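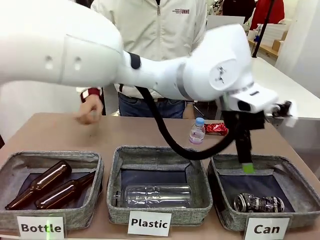

Sorting bench with the three labelled bins: Bottle, Plastic, Can.

Pacheco sorting cell: gripper comparison
Progress report no. 2 to Dusstead
04/08/2024

Print this page | E-mail this page

Where we're at. Bench is running, both grippers tried, 281 picks logged since the May report. Behind on the write-up, not on the testing. Numbers below are from the log sheets, not cleaned up yet.

Set-up unchanged from last time. White arm, black gripper, three grey fabric bins on the tan table, a card in front of each. Glass bottles, plastic bottles, cans. We kept the fabric bins, cheap and they give a bit if the gripper comes down too low. Downside, the rims fold in and we have to straighten them up between runs.

Gripper A (the Prurnunus one). Good on cans, including crushed ones. Poor on glass when the bottle is lying at an angle to the fingers, it closes on the neck and rolls it. 54 missed picks in total, most of them glass. Changing the approach angle helped some. More to do there.

Gripper B, flat green pads on the inner faces. Slower to close. Pads seem to grip clear plastic better, fewer bottles squirted out sideways. Haven't tried it on glass enough to say anything usefull.

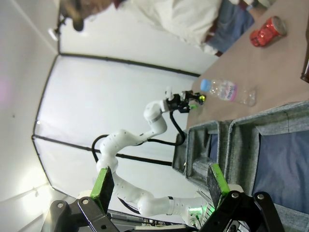
Wrist camera view is the bigger headache. Clear bottles on a light brown table are hard to pick out, and the label does most of the work for the detector. Peel the label off and it struggles. Red cans it finds fine but shiny spots throw the centre point off. Moved one lamp, want to try a matte cover on the table before we touch the software.

Controller: swapped to the Rirkusine unit part way through, so picks before and after aren't strictly comparible. Will split them out in the final table. Cable loop on the forearm also wants shortening, it hangs in front of the bins and the fixed camera loses sight of whatever's behind it.

Money. On budget. Spare pads ordered, 12 sets, colour doesn't matter. No other purchases planned.

Next
- glass runs on gripper B
- matte cover, same items, repeat
- re-tie the cable
- split log by controller

Need from you: OK to push the final report back 2 weeks so the glass runs get in. Can send raw logs if wanted.

Related items
Pacheco sorting cell: progress report no. 1
Bench layout and bin labels
Log sheet template

Contact us | Copyright Pacheco project | Back to top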